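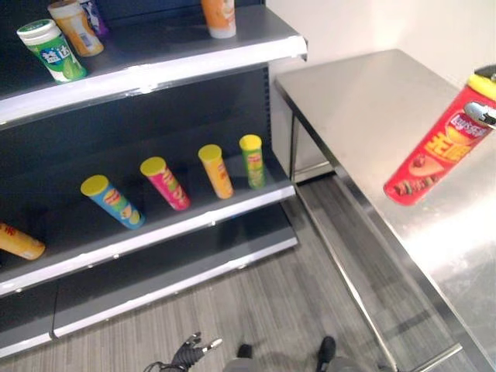 Gondola shelf sags in the middle when loaded, is it the brackets or the shelf?

Asked Jan 12, 2019
Category: Store fixtures and shelving
Viewed 327 times

I have a small shop and bought a run of used gondola shelving from a closing store. Uprights are slotted, 1 inch spacing between slots, back panels are steel. The shelves hook into the uprights with a bracket at each end. Most of the run is labeled Bindex on the inside of the base shoe but a few of the shelves came from another lot and have no marking.

Two problems.

First, the shelves that hold canned goods dip in the middle. I put a 4 foot level across the front and there is a gap of a little over a quarter inch at center. When I take the cans off, the gap gets smaller but does not go away completely. The shelves are 48 inches wide and 16 deep. I have not weighed the load. It is cans two high, front to back.

Second, on one section the front edge is lower than the back, so round items creep forward. The brackets look straight to me. I moved them down one slot and it was the same.

What load should a shelf like this take, and is there a way to stiffen it without replacing? The seller told me 500 pounds per shelf but had no paperwork. I would also like to know if the price channel on the front does anything structural, as I was going to take it off two of them and put wood trim on.

Tags: gondola, shelf load, brackets, used fixtures

3 answers

Answer 1 (accepted by asker)

These are separate faults with separate causes, so take them one at a time.

Sag at center. If the shelf does not come back to flat when unloaded, the steel has yielded. It has taken a permanent set and will sag sooner and further under the same load from now on. Flipping it over and jumping on it will make it look flat for a week or two. Move those shelves to light goods (paper, chips, cereal) or scrap them.

Load. 500 pounds is not an unreasonable number for a heavy duty 48 inch shelf with a hat channel welded underneath, evenly distributed. It is a very optimistic number for a 16 inch shelf with no channel. Look at the underside. You will see one of the following:

No reinforcement, only the folded front and rear edges.
One channel running left to right along the center.
Two or more channels.

If it is the first, I would not put stacked cans on it at all. You should also work out what you have on there. A standard 15 ounce can weighs close to a pound full and is 3 inches in diameter. A 48 inch shelf takes 16 cans across. A 16 inch depth takes 5 front to back. That is 80 cans per layer, 160 for two layers, so call it 160 pounds before any larger cans. That is well under what the seller quoted, and if you have a permanent set at that load, the shelf is light gauge or it was overloaded by the previous owner.

Remember that the upright has a limit as well. Ours are rated 2,000 pounds per side per section, including the base deck, and that figure assumes the base legs are level and the section is tied to its neighbors. Adding up shelf ratings and ignoring the upright is a common mistake. Get the figure for your own uprights from whoever made them. Do not use mine.

Front edge low. Check in this order:

1. Put a level on the base shoe, front to back. If the floor falls away toward the aisle, every shelf in that section will lean forward and the brackets are fine. Adjust the leveling feet.
2. Put a level vertically on the face of the upright. It should be plumb when the section is empty. Load it and check again.
3. Take the brackets out and look at the hooks. Lay a bracket from the bad section on top of one from a good section. A bent hook is hard to see by itself and easy to see against a straight one.
4. Look at the slots. If the bottom of a slot is wallowed out, the hook drops and the nose of the bracket goes with it. You moved down one slot and saw no change, so this is less likely, but the hooks span several slots and you may have shared one.
5. Check that you do not have tilting brackets. Some have a two position hook, flat and sloped, and they get set to the sloped position by accident when people are in a hurry.

Price channel. On most shelves it is a plastic or thin metal strip pressed into the front fold and carries nothing. The front fold itself carries a great deal. Removing the strip is fine. Drilling the fold for trim screws is a bad idea, and cutting into it is worse. Use double-sided tape or clips.

Comments on this answer

It was number 1. Floor drops toward the drain. Feet on the front of that section were wound all the way in. Underside of the sagging shelves has no channel, the good ones have one. Thank you. (asker)

Check the feet again after a month, they settle if the floor is tile over anything soft.

Is the 1 inch slot spacing the same for every make? I have Kanaujia uprights, and the Bindex brackets go in but rattle.

Spacing may match while slot width and hook depth do not. If it rattles it does not fit. Do not load it.

Answer 2

Put a piece of 3/4 plywood on top of the shelf. Did this in our feed store in Drudham and it never sagged again.

Comments on this answer

Plywood laid loose on top adds its own weight, and the two act separately unless fastened together. It spreads a point load, which may be what helped you. For an evenly loaded shelf the gain is modest. It also raises the product above the front lip so things slide off easier.

We have not had things slide off.

Answer 3

Agree with most of the first answer. A few additions from fitting out stores.

Mixed lots are the real trouble with used gondola. Sort the shelves before you put any more of them up. Measure the steel thickness at the rear edge with a cheap caliper, in a spot where the paint has worn off or subtract a little for powder coat. Mark the thin ones with a dot of paint underneath. The next person to reset the aisle will not know which is which.

A bolt-in stiffener does exist. Gilurlow used to sell a 46 inch bar that slipped between the end brackets under a 48 inch shelf and clamped to the front and rear folds. I do not know if they still list it. For the price of four of those you can usually buy two used shelves with the channel already in, so I would only bother if your color is hard to match.

Put the heaviest stock on the base deck and work up. Cans, jars and bottled liquids low, boxed and bagged goods high. On single-sided runs fix the top of the upright back to the wall if the maker's instructions call for it. A double-sided run should be loaded evenly from both sides, and when you strip it you should unload both sides together too. I have seen a run start to walk when one side was emptied first.

Also look at the back panels. If they are loose in the uprights the section will rack sideways and you will chase level forever. Panels should be seated in the rails top to bottom, and any missing ones replaced before loading.

Comments on this answer

What thickness counts as thin?

Depends on the profile. I would not compare shelves on gauge alone if one has a channel and the other has none. Within your own pile, with the same profile, anything noticeably thinner than the rest goes in the light goods section.

Related questions

Leveling feet seized in base shoe, how to free them
Can 16 inch brackets hold an 18 inch shelf
Removing old label adhesive from price channel
Pegboard back panel or solid for small hardware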